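LISEZ-MOI – Jetunard, un recueil de rangements de bureau

Bonjour et bienvenue ! Si vous ouvrez ce fichier, c'est sans doute que vous venez de télécharger l'archive et que vous vous demandez par quel dossier commencer. Prenez un café, ce n'est pas très long, et cela vous évitera quelques allers-retours dans l'arborescence (j'en ai fait pas mal moi-même avant de me décider à tout écrire au même endroit).

Jetunard rassemble des séquences courtes autour d'une activité toute simple : remettre un bureau en ordre. On prend une boîte de mouchoirs, on la repose ailleurs, on pousse un clavier, on dégage un coin de plateau. Rien de spectaculaire, et c'est bien ce qui nous plaisait. Les bureaux de tous les jours ont leurs habitudes, leurs câbles qui traînent, leur plante qu'on contourne, et nous voulions garder tout cela tel quel.

Contenu de l'archive

La version actuelle compte 600 séquences et 2 000 annotations. Elles sont réparties en 10 dossiers, un par type de rangement : objets souples, boîtes, petit matériel informatique, papeterie, et ainsi de suite. Chaque dossier contient un fichier notes.txt, écrit à la main, avec les remarques du jour. Lisez-les, vraiment ! Il y a là-dedans des choses qui n'entraient dans aucune colonne.

Les dossiers portent le nom de l'espace de travail suivi du type de rangement. Tornik est la grande salle claire avec la mezzanine, Fisero un bureau plus petit, et Kong l'atelier du fond, où les étagères sont plus hautes. Les fichiers dont le nom se termine par « _b » sont des reprises d'une même consigne avec une autre disposition de départ.

Le mobilier et les objets

À Tornik, l'essentiel se passe sur un bureau blanc, devant un meuble de rangement blanc lui aussi, avec des niches ouvertes et une partie haute vitrée. C'est un décor assez pâle, ce qui a l'avantage de bien faire ressortir les objets sombres, et l'inconvénient de rendre un peu plus délicat tout ce qui est blanc sur blanc. Les mouchoirs qui dépassent d'une boîte, par exemple, se confondent facilement avec le fond dès que la lumière est forte.

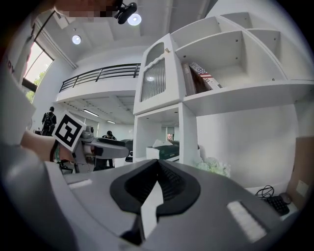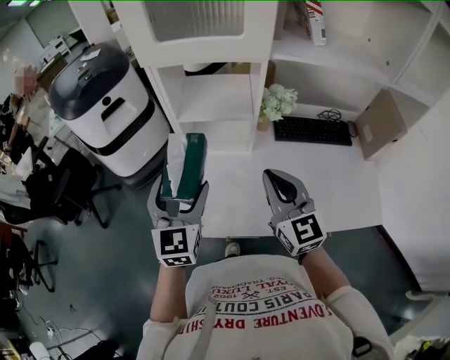 La salle de Tornik, puis le bureau avec la boîte de mouchoirs vert foncé.

Pour les annotations, nous avons gardé un vocabulaire volontairement modeste. Une boîte de mouchoirs s'appelle « boite_mouchoirs », qu'elle soit pleine ou presque vide. Le clavier et la souris sont deux objets distincts, mais un câble enroulé posé sur le clavier est noté à part, sous « cable » – nous avons longtemps hésité, et les premières annotations le rattachaient au clavier. Elles ont été corrigées, mais si vous trouvez un oubli, écrivez-nous, cela nous rendra service.

Les plantes sont toutes sous « plante_pot », fleuries ou non. Les cartons restent des « carton », même quand ils sont appuyés contre un mur et font plutôt partie du décor. Quant aux niches du meuble, elles sont décrites comme des emplacements et n'ont donc pas d'étiquette d'objet. Si quelque chose est rangé au fond et qu'on ne le reconnaît pas, nous avons mis « indetermine » et nous n'avons pas cherché à deviner.

Les consignes de rangement

Elles tiennent en une phrase, du genre « mets la boîte de mouchoirs à gauche de la plante » ou « libère le devant du bureau ». La droite et la gauche se comprennent toujours du point de vue de la personne assise face au meuble. Je le précise en toutes lettres, c'est la question qui revient le plus souvent dans notre courrier !

Certaines consignes sont vagues, et nous les avons laissées ainsi. « Range un peu » n'a pas la même signification pour tout le monde, et les résultats sont d'une belle variété.

Limites connues

Les bureaux de Fisero sont moins représentés que ceux de Tornik. Les livres manquent presque totalement, de même que les tiroirs, que nous espérons ajouter avec la série prévue en août. Dans le dossier Kong, quelques annotations d'étagères hautes sont encore à relire ; elles portent la mention « a_verifier » et vous pouvez les écarter sans regret.

Les textes et les annotations peuvent être réutilisés librement, à condition de citer Jetunard et de joindre ce fichier à toute copie. Les corrections sont à déposer dans le dossier « retours », une par fichier, avec le nom de la séquence en première ligne.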